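We use cookies to keep the site working and to count visits. Accept all / Manage settings

Workshop Tips: Living with a Two-Arm Bench Kit

The Harelness is sold as a bench kit: two clamp-on arms, two parallel grippers, a power brick for each side and a bag of cable ties. Rusport supplies it in this country, either boxed or with a fitting visit by their engineer, Milan Van Loon. I bought it boxed and fitted it one Sunday. These notes cover clamping, cables, lighting and gripping, with remarks on the service at the end.

Choosing the table

Use a solid top with a square front edge. A rounded or bevelled edge lets the clamp creep under load. Check underneath for a rail or drawer runner before you start, as the clamp pad needs a flat area to bear on. Folding tables are no good. The arms stop sharply and a light table will walk across the floor.

Put a scrap of thin leather or dense card under each clamp pad on soft timber. Tighten by hand, run the arms for ten minutes, then tighten again. Mine took a further quarter turn on one side and slightly less on the other.

Wipe up rings from cups and tins before working. Old marks in the wood do no harm to the arms, but a sticky patch will hold a light part down and the gripper then lifts it crooked.

Cables

Leave slack at every joint. The usual fault is a cable tied down tight with the arm folded, which then pulls at the plug when the arm reaches out. Fold the arm, extend it fully, turn the wrist both ways, and only then fit the ties. A hanging loop near the gripper looks untidy but is correct. It should be short enough not to drag across the table at the lowest working height.

Run the power leads under the table and keep them clear of your feet. A length of split hose holds them together well and costs very little. Do not coil spare lead tightly round the brick.

Lighting

A single strong lamp gives long shadows from both arms, and these make it hard to judge by eye how far the jaws are from the surface. Two weaker lamps on opposite sides are better. If you only have one, place it behind you and high up. The shadow is of some use when setting height by hand: lower the arm slowly, and the jaw and its shadow close up as the jaw nears the wood.

Gripping

The standard fingers are flat and hard. They hold boxy items well and round ones poorly. A strip of bicycle inner tube glued to each inner face improves matters a good deal. Roughen the finger first with 400 grit paper and clean it with spirit, or the glue will peel.

Set the closing force low and raise it in small steps. Thin metal parts with legs or prongs should be picked up by the body. They bend easily at the ends and the jaws will not tell you.

Keep one arm parked with its jaws open while the other works, until you are sure of the paths. Karlijn Boersma, who tested the same kit for her repair bench, lost a wrist cover by running both from the first day.

Keeping the back of the table

Tools may stay at the far edge if they are low and do not roll. A wire rack is handy for small parts and bundles. Scissors and knives should lie with the points turned away from the working area. Tall items on stands are best placed outside the reach of either arm, which you can mark with chalk.

Maintenance

The handbook asks for a check of the wrist screws every 50 hours and new finger pads at 3000 grips. The screws were sound at the first check. The pads were worn well before the stated figure, but I had been handling sawn metal.

Parts and service

Spare fingers are listed as part 206. The Bakker clamp fits the same base and has a deeper throat, so consider it for a thick worktop. The Avov pads are softer than the originals and mark less, though they collect dust.

Rusport answered two e-mails within a working day. A third, on replacing a joint cover, took over a week and the reply came without the drawing I had asked for. Jolien Verhoeven at their parts desk sent it the next morning. The fitting visit is dear for a bench with a plain square edge. For an odd-shaped top I would pay for it.

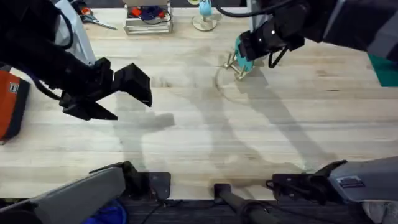
Right arm gripping a teal part, left arm with its jaws open over the table.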